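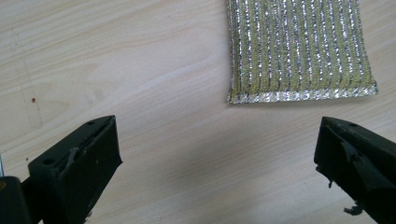
*Page last changed: Sep 11, 2020 (M. Agbayani)*

## 4. Cleaning and re-oiling the worktop

Applies to the Grustgate table, both sizes, and the Dodel bench. NOT the Farquharson desk, that one is lacquered and has its own sheet. If you're not sure which you have, look under the top near the left back leg. Stamp there. No stamp = ask before putting oil on it.

Do section 3 (leveling the legs) first. Top has to be flat or the oil runs to one side and you get a sticky edge.

### 4.1 What you need

- Dish soap, plain, no bleach
- Two buckets
- Scouring pad, the fine kind. Coarse ones leave swirls
- Cotton rags, old T-shirts are fine, more than you think
- Sandpaper, only if 4.3 applies
- Ostano top oil, the small can. Does one Grustgate top twice over
- Gloves
- Metal can with a lid, for the used rags

### 4.2 Regular clean

Every couple of weeks, or after a spill.

1. Clear the top. Take the clamp rail off if it's fitted, two thumbscrews, don't lose the washers.
2. Wipe off crumbs and grit with a dry rag. Grit under a wet pad will scratch.
3. Bucket one: warm water, small squirt of soap. Bucket two: clean water.
4. Wipe with the soapy rag, along the grain. Wring it out first. Damp, not dripping.
5. Wipe again with clean water.
6. Dry straight away with a new rag. Get the joint where the top meets the back strip, water sits in there.
7. Leave it bare for 30 minutes before anything goes back on.

> **Note:** Small specks and spots usually come up with soap and a bit of patience. Let the wet rag sit on the spot for a minute, then rub. Don't go at it with a knife.

> **Caution:** No glass cleaner, no vinegar, no spray polish. Polish leaves a film and the oil won't take afterwards. We have had tops sent back for this and it isn't covered.

### 4.3 Marks that don't wash off

Gray smudges: mostly metal rubbing off pans or tools. Fine pad, soapy water, light pressure, with the grain. Check every few strokes. Stop when the mark's gone, don't keep polishing one patch or it'll show lighter than the rest.

Rings from cups: same thing. If still there after it dries, sand.

Thin scratches: if your fingernail doesn't catch, skip it. Oil hides most of these. If it catches:

1. Top must be fully dry. Overnight is best.
2. Wrap sandpaper round a flat block. Never just fingers, you'll make a dip.
3. Sand with the grain, long strokes, going well past the scratch on both ends.
4. Brush off, then wipe with a barely damp rag.
5. Let it dry again. Then oil the WHOLE top, see 4.4. Spot oiling leaves a patch.

Burns, deep cuts, lifted edges: don't sand. Send a photo to Milagros Agbayani at the service desk with the stamp number and she'll tell you if the top can be turned over or needs swapping.

### 4.4 Oiling

Twice a year. We do the shop ones in February and again at the end of summer. More often if the top looks dull or water stops beading on it.

Windows open. No heater running nearby, no pilot light.

1. Clean per 4.2, then wait till bone dry.
2. Cover the floor. Oil drips off the front edge every time.
3. Stir the can, don't shake. Shaking gives bubbles.
4. Gloves on. Pour a small pool in the middle and spread with a rag, along the grain, out to the edges.
5. Do the edges and end grain too. End grain drinks it, go over twice.
6. Wait 20 minutes. Dull patches get a bit more.
7. Wait another 10, then wipe off everything that's still wet. Everthing. If it feels tacky you left too much on.
8. Second coat next day, thinner. Same wipe off.
9. Light use after 4 days. No hot pans or wet cloths left on it for the first two weeks.

> **WARNING:** Oily rags can catch fire by themselves when bunched up. Put used rags in the metal can, fill with water, lid on, and keep it outside until you can dispose of them. Not in the kitchen trash. Not in a pile on the floor while you have lunch.

### 4.5 If it goes wrong

**Sticky after two days.** Too much oil. Rub fresh oil on with a fine pad to loosen the old stuff, wipe hard with dry rags, leave it again.

**Blotchy.** Probably old polish or soap under the oil. Let it cure, light sand all over, start again from 4.4 step 1.

**Fuzzy feel.** Grain lifted by water. One light pass with sandpaper, then a thin coat.

**Top has cupped.** Back to section 3, check the slotted screws underneath aren't tightened right down. They need to let the wood move. Quarter turn back on each one, then give it a week before you decide anything.

Put the clamp rail back on last. Thumbscrews finger tight only. Spare washers are in teh bag with the hex key, see parts list in section 6.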